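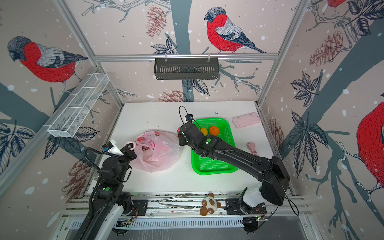 作 Petchrat
短編「閉合差」

水準測量は、高さの差を測る作業である。高さそのものを測ることはできない。二本の標尺を立て、その中間に器械を据え、後ろの目盛りを読み、前の目盛りを読む。差を手簿に書く。器械を前に運び、同じことを繰り返す。出発点に戻ったとき、差の合計はゼロになるはずだが、ならない。残った数字を閉合差と呼ぶ。

私がPlollel峠の路線を引き継いだのは八月である。路線は麓の水準点から旧道を登り、標高700メートルの峠で3,343号に取りつき、同じ道を下って麓に戻る。委託元のBrorkierからは、前任者の手簿と、標尺の検定書と、鍵が一本届いた。鍵は峠の観測小屋のものだった。

前任者の手簿は読みやすかった。数字の七に横棒があり、訂正は二重線で、消しゴムの跡はどの頁にもない。気温の欄、天候の欄、風の欄が埋まっている。備考の欄だけが不揃いだった。大半は空白で、ときどき「陽炎」「路肩補修中」とあり、最後の年の頁にひとつだけ「合わない」と書いてあった。

何が合わないのかは書かれていなかった。往復の差は制限内に収まっている。私は三日かけて全頁を検算し、転記の誤りを探したが、なかった。

器械はTrakixの自動レベルを使った。古い型で、気泡を円の中に入れれば、あとは内部の補正機構が視準線を水平に保つ。耳を近づけて軽く叩くと、吊られた部品が戻る音がする。補正機構が固着していれば音はしない。毎朝、路線の起点でこれを確かめた。

観測は早朝に始めた。日が高くなると舗装の上の空気が揺れ、目盛りの線が太ったり細ったりする。視準距離は前後で等しくとる。等しくとれば、器械のわずかな傾きは前後で打ち消し合う。地球の丸みも打ち消し合う。等しくとれない場所では、手簿に距離を書き、あとで悩むことになる。旧道は曲がりが多く、悩む箇所も多かった。

標尺を持つ補助員は無口だった。私が手を上げると標尺を立て、手を下ろすと歩いた。一日の会話は、始めます、休みます、終わります、で足りた。

初回の登りで、3,343号の高さは台帳より18ミリ低く出た。

誤差としては大きい。読み違いなら、もっと切りのいい数になる。標尺の継ぎ目なら、途中のどこかで飛ぶ。私は下りの観測を終えてから往復を比べた。往復は合っていた。つまり、私の測った高さは私の測った高さと矛盾しない。台帳とだけ矛盾する。 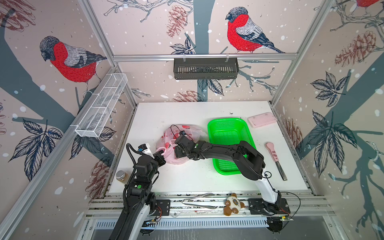
台帳を直せば済む話ではないのか、と電話の声は言った。峠の点が沈んだのなら沈んだ値を書けばいいし、沈んでいないのなら前の値が間違っていたのだから、どちらにしても新しい数字のほうが正しいだろう、という趣旨だった。

私は、麓の点が浮いた可能性もあると答えた。電話の向こうで紙をめくる音がして、それは報告書の様式に欄がない、と返ってきた。

水準点は動かないことを前提に埋められる。動いたかどうかは別の水準点から測って判断する。その水準点も、動かないことを前提に埋められている。前提を順にたどれば海面に行き着くが、海面は毎日動く。長い年月の平均をとって、動かないことにしてある。私はこの仕組みに不満を持ったことはない。家の高さを決めるにはこれで足りる。

再測を申し出ると、期間の延長は認められ、費用は認められなかった。補助員には事情を話した。補助員は、始めます、と言った。

二度目の登りは曇りで、条件はよかった。気圧計は麓で1,000ヘクトパスカルを指した。水準測量に気圧は要らないが、前任者が書いていたので私も書いた。欄を空けておくと、翌年の誰かが、なぜ空いているのかを考える。

峠に着いたのは午前十時前である。観測を済ませ、鍵を使って小屋に入った。小屋には前任者の置いた棚があり、棚には予備の手簿が重ねてあった。使われたものが一冊混じっていた。表紙に路線名はなく、開くと、最初の頁から最後の頁まで、同じ区間の観測だった。小屋の敷居から3,343号まで。器械を据える回数は一回。往路だけで、復路はない。

差は年ごとにわずかに縮んでいた。はじめの数頁では誤差に紛れる程度で、中ほどから傾向と呼べるものになり、終わりのほうでは、備考の欄に毎回同じ語があった。「合わない」。

縮み方だけでは、敷居が下がったのか、水準点が上がったのかは決まらない。私は器械をもう一度出し、敷居と水準点の中間に据えた。補助員が敷居に標尺を立て、次に水準点に立てた。差は、最後の頁の値よりさらに縮んでいた。

登りの結果では水準点は沈んでいる。ならば敷居はそれ以上に沈んでいる。小屋ごと、峠ごと、斜面の一部が下がりつつあり、谷側の小屋のほうが速い。そう考えれば全部の数字が説明できる。説明できるというだけで、証明にはならない。証明には、動いていない点が要る。

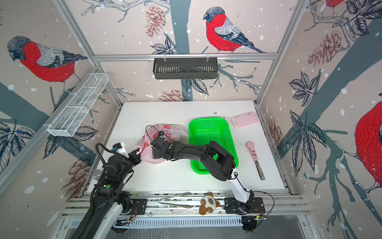 冬鳥の図柄。赤い胸はウソ、白い点は雪。

下りの途中、旧道の曲がり角で、補助員が初めて自分から口をきいた。標尺を肩に担いだまま、前の人も同じところで止まりました、と言った。谷側の擁壁の天端が見える場所だった。擁壁には、鉛筆で引いた短い水平線がいくつか残っていた。線の脇に年が書いてあった。数字の七には横棒があった。

線は少しずつ間隔をあけて並んでいた。何に対しての水平なのかは、器械を据えてみなければわからない。私は三脚を開いた。日はもう高く、目盛りの線は揺れていた。本来なら観測してよい時刻ではない。手簿の備考に「陽炎」と書き、待った。

雲が来て、揺れが収まった。視準線は、いちばん新しい鉛筆の線より上を通った。私は通った位置に線を引き、年を書いた。それから、その線がどの点にも結びついていないことに気づき、麓までの残りの区間に組み入れる計算を手簿の余白で始めた。

報告書には、3,343号の新しい高さと、往復の閉合差と、使用した器械の型式を書いた。様式に従い、原因の欄は設けなかった。付図の最後に擁壁の位置を記し、小屋の敷居からの観測値を別紙で添えた。別紙は受理印のないまま返送されてきた。

返送された別紙は、路線名のない手簿に挟んで棚に戻すことにした。峠へは次の観測のときに行く。標尺の検定は春に切れるので、それまでに更新を申請する。補助員には、同じ時刻に起点で、と伝えてある。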